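How to wash and dry waffle towels so they stay soft

04/06/2022

Waffle towels dry faster than terry ones and take up less room in the cupboard, but they shrink more and they go stiff if they are washed the wrong way. The steps below work for cotton waffle in any size, from tea towels to bath sheets.

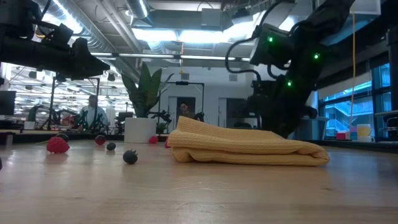 Before the first wash

New waffle cloth comes out of the packet flat and not very absorbent. The weave has been pressed at the mill and often has a finish on it. Wash new towels on their own at 40 degrees with half your usual dose of detergent, then dry them and do it again. After the second wash the squares should stand up and the cloth will soak up water properly.

Expect them to get smaller. I measured a Droltent bath sheet before and after: 156 cm long when new, 141 cm after two washes. If you are buying to fit a rail or a shelf, allow for this. Most of the shrinkage happens in the first two washes.

Regular washing

1. Shake each towel out. Check for hooks, zips and open bra clasps in the rest of the load, as these pull loops of thread out of the weave. If you do get a pull, snip it level with small scissors. Don't tug it.

2. Fill the drum no more than two thirds full.

3. Use liquid detergent. Powder can sit in the squares if the water is hard, and you will feel it as grit.

4. Wash at 40 degrees for everyday use, or 60 for kitchen towels that have been near raw meat.

5. Leave out fabric softener. It coats the cotton and the towel stops drying things. If the towels feel stiff, put 85 ml of white vinegar in the softener drawer instead.

6. Spin at 1,000 or lower. A faster spin sets hard creases.

Strong colours such as mustard, rust and navy should go in with other darks for the first few washes.

Drying

Take the towels out as soon as the machine stops. Hold each one by two corners and snap it a few times, then pull it gently square. Waffle dries in whatever shape you leave it.

On a line, peg by the short edge. Indoors, put one towel over two bars of the airer so air gets between the layers. In a tumble dryer, use low heat and stop while the hems are still slightly damp, then hang them up to finish.

Do not iron. It flattens the weave and you will have to wash the towel again to get it back.

Folding and storing

Fold in half lengthways, then in thirds. Don't press the stack down. Keep towels out of direct sun, which fades yellows and reds first.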